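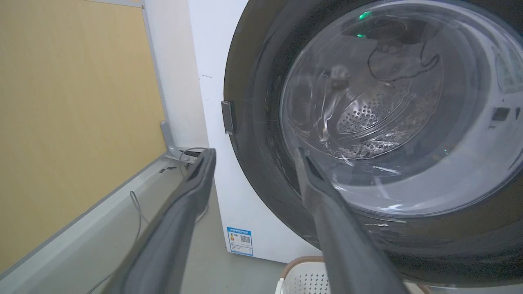

Wrist view, door shut, one finger at the rim

Board: Teleop and Teaching > Laundry tasks

beslow_bench wrote:
Week two of teaching a two-arm setup to do laundry by remote control, and I have developed opinions about washer doors. We drive with the Onico leader arms. The basket part is easy. My trouble is the door. From the wrist view I can't judge how far the fingertip is from the rim, so I poke, back off, poke again, and every one of those pokes goes into the recording. Do I keep the takes with the fumbling or throw them out?

drumroll9 wrote:
Throw them out. It copies what you show it. Ours learned a beautiful little hesitation before every handle, like it was remembering an old injury.

Celport_Ken wrote:
Disagree. Keep the fumbles if you recovered. A policy that has only seen clean pulls has no idea what to do after a miss, and it will miss. Toss the ones where you gave up and swore.

beslow_bench wrote:
That leaves me 5 takes.

lintfilter wrote:
Can you post the head view with the door open? Wrist only is hopeless for this.

beslow_bench wrote:

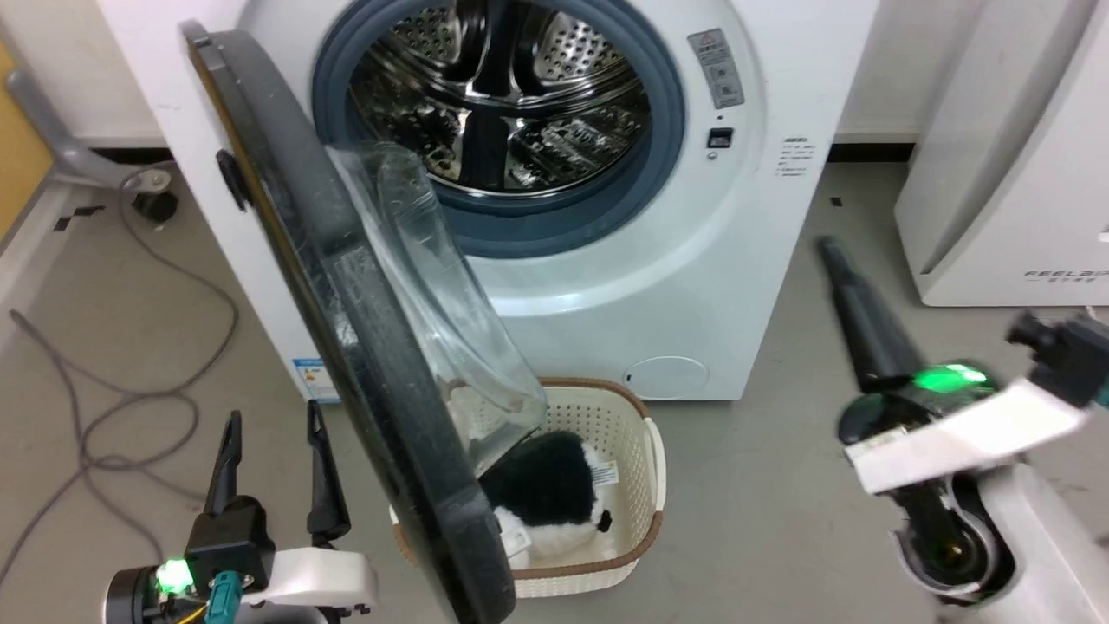 Head view, door open, plush toy in the basket

The black and white thing is either a panda or a cow. The team is split.

lintfilter wrote:
Cow. Also your basket is right under the door. I'd start it farther out and move it a bit between takes, or you'll train a robot that can do laundry in one spot on Earth.

drumroll9 wrote:
Move the basket later. Get the door working first with everything fixed. I did 20 takes with things shuffled on day one and got mush.

Celport_Ken wrote:
20 takes is mush no matter where the basket is. The Meng people down the hall from us did 2000 and still argue about it.

beslow_bench wrote:
So the consensus is keep them, delete them, move the basket, and don't. Going back in after lunch.

lintfilter wrote:
Panda, on second look.

Recent topics
Leader arm drifts when I let go
Hand-guiding vs. remote for folding towels
Best gripper pads for socks
Onico pedal keeps double-triggering

Search this board Go Advanced

Contact us | Board rules | Back to top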